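In Praise of the Ugly House

Posted 4 March 2020

When I was starting out, someone handed me a folder of 400 demonstrations of a robot arm picking up a cup, and I remember how pleased everyone was with them. They were beautiful. Same cup, same table, same gray wall behind, the hand coming down each time as calmly as a heron. We trained on them for most of a week, and the arm learned to pick up that cup from that table in front of that wall. Then somebody hung a coat on the wall and it was all over.

I have told that story so many times that my colleagues at Teltau leave the room for it, but I keep telling it, and I still see people collecting examples the same way. They tidy up first. It's a lovely human instinct (you have company coming, you clear the table) and I think it does our learning systems a great deal of harm.

My friend Nelli Hyvönen and I have argued about this over more lunches than I can remember. She believes a beginner should be given clean examples, the way you would teach a child to write on lined paper. Get the motion right, she says, and bring in the mess later. I do see the sense in it, and for a very new skill with very few examples I would probably do as she does. My trouble is with the word "later." Later is when the money has been spent and the people who were good at driving the robot have gone on to other things. At Flandau we planned a messy second round for December and it never took place.

So when we began the Kasten set, which is collected entirely in simulation, I asked for ugly houses. I wanted walls that don't match, doors in colors no sensible person would choose, pictures hung too low, rooms that open onto other rooms where something quite different is going on. A simulated house costs next to nothing to repaint. It seems a shame to have that freedom and then use it to build the same beige kitchen 22 times over.

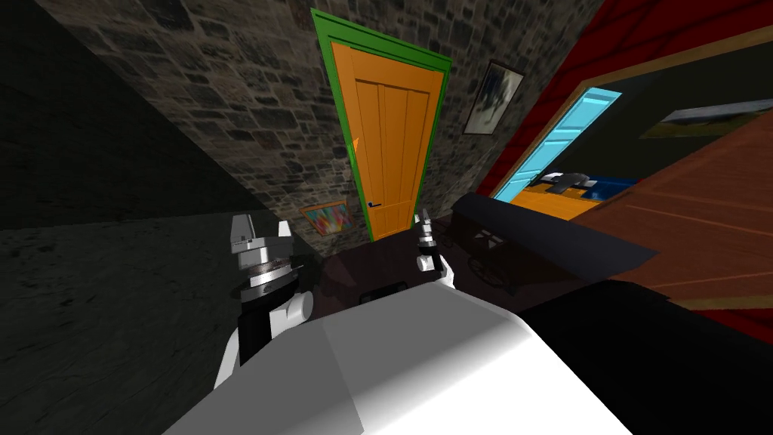
I also asked that the view be allowed to tip and lean, and that the robot's own body be left in it. This was less popular. A big white chest covering half of what you'd like to look at is a nuisance when you are checking examples by eye, and I did a good share of that checking, about 40 in an afternoon before my patience went. But a robot working at a table has to see past itself. It has two arms, one nearly always nearer than the other, and it needs to learn which shapes belong to it and which belong to the furniture. If we hide all that for our own comfort, we are teaching it from a seat it will never sit in.

There are fair objections. Odd colors alone won't make an example useful, and a stone wall beside a bedroom doesn't teach anybody how hard to squeeze. Simulated objects slide and settle in ways that real ones don't, and I'd never want a system raised on nothing else. Nelli also points out that a mess can hide poor driving, and there she has me. We threw out 198 of our early examples for exactly that reason: the rooms were wonderfully strange and the hands wandered about in them with no clear purpose.

What I'd ask of anyone starting a set of their own is fairly modest. Put some of the strangeness in from the first day, while you still have the people and the patience. Write down what you changed. Look at your examples yourself, plenty of them, even the dull ones, and notice when you've begun to recognize the room before you notice what the hands are doing.

We start on the Wosley houses next, and I've been asked to keep the wallpaper within reason. I have agreed to consider it.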